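床架横梁总是响，是换螺丝还是换排骨条？

提问人：Rawan Obeidat

家里主卧用的是一张一米八的实木床架，牌子是 Welden，买了六年多。头几年一点声音没有，去年搬过一次家，拆了重装以后就开始响。翻身的时候床尾右边那一角“咯吱”一声，坐在床沿穿袜子的时候也响，站在旁边用手摇床头反而不怎么响。

说一下床的结构，方便大家判断。四条边框，床头床尾各有两条腿，中间一根纵向的支撑梁，梁下面有一条可以调高度的中间腿。边框和床头床尾之间是用五金件连接的，每个角两颗长螺栓，配圆柱形的横孔螺母。排骨条是松木的，一共18根，两条织带把它们串在一起，直接搁在边框内侧的木条上，没有固定。床垫是弹簧的，比较重，我一个人翻不动。

我做过的事情：

所有螺栓都用内六角扳手紧了一遍，当时好了三四天，后来又响。

床脚下面垫了毛毡，没有变化。

把床垫搬到地上睡了一晚，床垫本身不响，所以可以排除床垫。

还在床架上不放床垫，用膝盖压每一根排骨条，靠床尾的几根压下去有声音，但是和晚上听到的那个声音不完全一样，晚上那个更闷一点。

我去问过附近卖床的店，店员说这种情况一般直接换一副排骨架，带弯曲弹片和塑料座的那种，报价不便宜，而且说我这个边框内侧的木条太窄，可能还要加宽。另外有邻居讲，实木床响就是木头缩了，孔松了，换多少螺丝都没用，不如换铁架。

我不太想换床。床头是配着两个床头柜一起买的，颜色是偏红的胡桃色，现在已经买不到一样的了。卧室也不大，床放好以后一边离衣柜只有50厘米，铁架那种外沿宽出来一圈的放不下。

想问三件事。第一，螺栓紧了又松，有没有不用胶水的办法，因为以后可能还要搬家。第二，排骨条和边框之间应该垫什么，毛毡、软木还是橡胶。第三，中间那条可调的腿到底应该调到什么高度，说明书早就丢了，我现在是让它刚好碰到地面。

Bilal Hattar

换一副带弹片的排骨架就行了，我家换完就不响了。螺丝那边可以抹点肥皂。床用久了都会响，没必要太纠结。

Feven Lemma

楼上的办法对一部分床有用，不过从你写的情况来看，我觉得先不要花钱换排骨架。搬家以前不响，重装以后响，问题多半在装配上。我自己拆装过好几张类似结构的床，把顺序写详细一点。

先找准声音的位置。两个人配合，一个人坐在床尾右角慢慢把重心移过去再移回来，另一个人把手掌贴在边框和床尾板的接缝上。如果接缝那里有错动，手是能感觉到的。再把手放到排骨条和木条接触的地方试一次。你说晚上那个声音比较闷，闷的声音一般来自大件之间的接缝，排骨条自己摩擦的声音偏干、偏尖。

如果是接缝，按下面的步骤做。

把床垫和排骨条都拿下来，四个角的螺栓全部松到手能拧动的程度，不要只松一个角。重装的时候很多人是一个角拧死再装下一个角，结果整张床是歪的，最后一个角一直受着力，用一段时间就松。

松开以后量两条对角线。我家那张一米五的，第一次量两条差了将近两厘米，用手推床尾板慢慢推正，推到两条一样长为止。

量好以后先把每颗螺栓拧到刚刚吃上力，再按对角的顺序分两轮拧紧。第二轮拧完再量一次对角线。

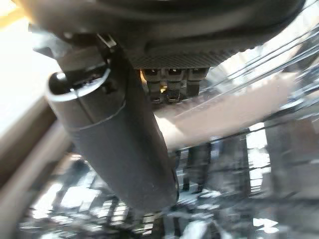

横孔螺母的方向也要看一眼。螺母端面上一般有一道槽，用一字螺丝刀把槽转到和螺栓平行，螺栓才能正着进去。歪着也能拧进去两三圈，手感上觉得紧了，实际上边框和床尾板还没有贴死。

Elie Masri：我补一句，螺母转正了还是拧不到底的话，看看孔里有没有木屑，我那张就是堵了一小撮，拿牙签掏出来以后又多拧进去整整两圈。

对，这个也要检查，搬家时孔口朝上放着很容易掉东西进去。

防松的问题，你不想用胶水，可以在螺栓头下面加一个平垫片，再加一个弹簧垫圈，弹簧垫圈靠螺栓头那一侧。平垫片外径尽量大，把压力分散开，木头不容易被压出坑。五金店按螺栓直径配就可以，带一颗螺栓过去比着买，不要凭印象。我用的是 Drelby 的一包混装垫片，里面大小都有，没用完的放在抽屉里，后来修餐椅也用上了。

肥皂我不建议抹在螺栓的螺纹上，抹了是不响，可是更容易松。蜡烛可以抹在接缝的木头面上，薄薄一层，边框的端头和床尾板对应的位置都抹一点。

装好以后过一个月再紧一次，之后每半年看一看就够了。暖气开起来以后木头会收一点，我一般在12月紧一遍。

然后是排骨条下面垫什么。毛毡和软木我都用过。毛毡便宜，剪起来方便，缺点是压实以后变薄，一两年要换。软木条厚一些，两毫米的就够，贴上去比较平，我现在用的是软木。橡胶我用过一次，黑色的，夏天有味道，而且在浅色木头上留了印子，后来都撕掉了。贴的时候贴在边框内侧的木条上，从头贴到尾，不要一根一根地贴在排骨条上，那样费时间，高度也不容易一致。

你的排骨条没有固定，只靠织带，这个也可能响。床头第一根和床尾最后一根各用两颗短木螺丝固定在木条上，中间的不用管，织带会把它们拉住。打之前先钻一个细的引孔，松木条靠近端头很容易裂。

最后说中间腿。刚好碰到地面，其实偏低了。床垫和人上去以后中梁会往下弯一点，这时候中间腿应该已经在受力。做法是床垫放好以后，从床底下伸手把调节脚往下旋，旋到用手推腿推不动了，再多旋半圈，到此为止。旋过头的话中梁会被顶起来，中间的排骨条变成跷跷板，两头悬空，响得更厉害。地面不平的话要在床最后摆放的位置上调，不要调完再推床。

如果全部做完还是响，再考虑换排骨架。换之前把边框内侧的净宽量准，量床头、中间、床尾三处，取最小的数，排骨架要比它小一点。店员说木条太窄，你可以自己量一下，弹片式的架子边框有一定宽度，我见过的一般搁住两厘米以上就够稳。窄了可以在下面加一条同样高的木方，用螺丝锁上，这个活不难，不一定要让店里做。

Llinos Ifans

前面那位写得很全了，我只讲孔松了的情况，因为你邻居说的也不是完全没有道理。

螺栓穿过的那个孔松一点没有关系，它本来就比螺栓粗，受力在螺母那里。真正怕松的是边框内侧木条上的那些木螺丝。你把排骨条拿下来，用手抓住木条往下掰，如果和边框之间有缝，就是这里。我家的 Hement 床就是这个毛病，在接缝上弄了很久都没弄好，最后发现是木条的螺丝松了三颗。

修法有两个。一个是换长一号的木螺丝，长之前先量边框的厚度，别打穿了。另一个是旧孔不用，在旁边隔三四厘米重新打孔。我用的是第二种，原来的孔就空着，床垫一盖也看不见。

另外，铁架床也会响，我以前租房子的时候睡过一张，焊点没事，响的是插接的地方，修起来比木头的还麻烦。如果只是因为响就换，不值得。

Rawan Obeidat（提问人补充）

谢谢各位。昨晚和家里人一起把床拆开看了，对角线差了一厘米半，右边床尾那两颗横孔螺母有一颗是歪的，孔里倒是干净的。木条也掰了，没有缝。

现在已经推正重新拧过，垫片是从 Hijazi 五金店配的，软木条店里没有合适的宽度，先用毛毡代替。中间腿按照说的多旋了半圈。昨天夜里翻身没有听到那个闷的声音，靠床尾还有一根排骨条偶尔轻轻响一下，等软木条到了再贴。

还想再问一下，排骨条两头那几颗固定螺丝，用沉头的还是圆头的？床垫底面是布的，我怕刮破。

Feven Lemma

用沉头的，引孔打好以后再用大一点的钻头在表面扩一下，让螺丝头低于木面。扩完用砂纸把毛刺磨掉。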